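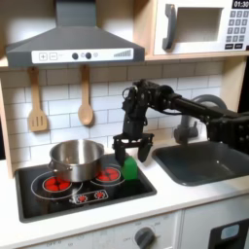

I have cooked in rented flats for most of my adult life, and not one has had an extractor hood as handsome as those now fitted to toy kitchens. Ours in Fotcombe is a plastic box that hums. The toy has a chimney.

Play kitchens used to be a crate with some circles drawn on top. Now they come with subway tiles, a microwave and a tap with a proper arch to it, and I've started to suspect that they are designed for the adult who has to look at them. I don't entirely object. I'm the one who sits opposite it with a coffee.

What I do object to is the taste. The whole thing is grey, white and pale wood, like the show homes Nivier put up behind the station, and I can't believe any child of four asked for that. The only cheerful colours on the worktop are the green of one small block and the red of the burners, which are permanently on. Ask children to draw a kitchen and you get a purple oven and a cat.

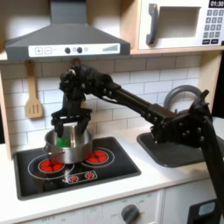
Something green in the saucepan, both burners glowing.

The pan is another matter. It is steel, it shines, and it's better than 2 of mine. Give a child a real-looking pan and they will cook one pea in it with tremendous seriousness – no sauce, no side dish, served when they feel like it. I have paid good money for less in restaurants.
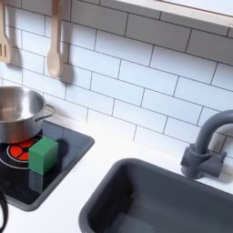

And they don't tidy. The spoon and the spatula have somewhere to hang, as mine do, and in most houses they will spend their lives under the sofa, as mine might if I had the nerve. A kitchen with nothing on the counter is a grown-up's dream, and I'd rather we kept it to ourselves. Let them have the purple oven.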